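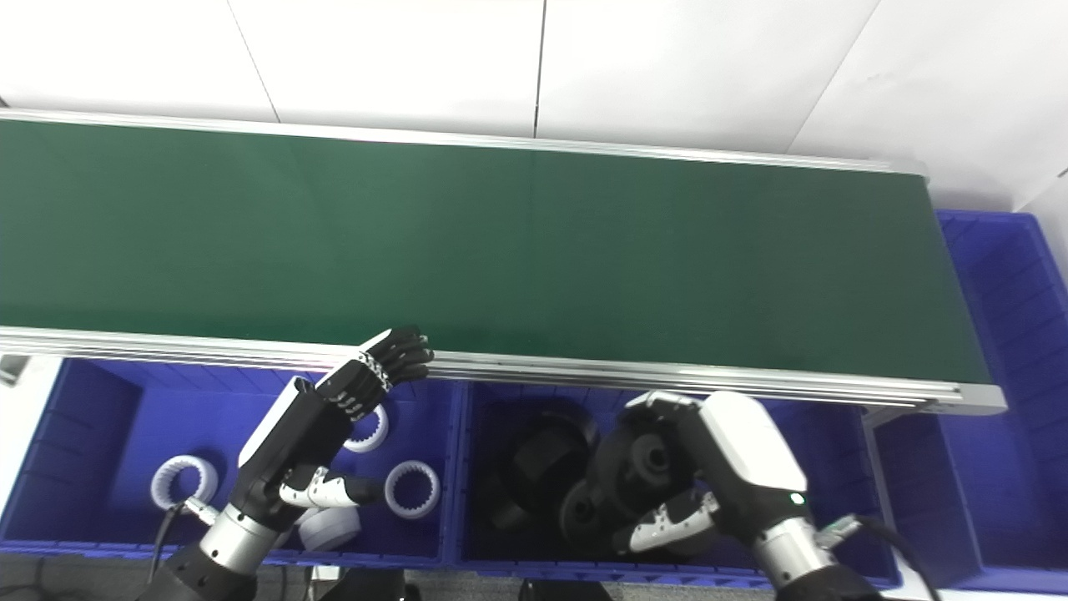

4.2 Physical sales after a split

Music groups that break up often see their old records sell again for a short time. We looked at 127 albums by duos and family groups, all carried by the distributor Dallden, and compared orders before and after each split was made public. Streaming counts came from Edik and were kept apart from the physical orders, as the two rise at different speeds. A physical copy has to be picked and packed, and it can also come back. A bin was the unit we used for returned stock. Returns were logged by title only, so we can't say which shops sent them.

Of the 127 albums, 35 sold more copies in the month after the announcement than in the month before. Most of these were early albums - the ones fans already knew from radio. Solo records by former members were left out and are covered in Section 5. The effect was weaker for groups that had split and reunited before, which matches what Hou found for concert tickets. Two titles on the Miketti label were out of print when the split was announced in March, and we dropped them from the returns table but kept them in the streaming one.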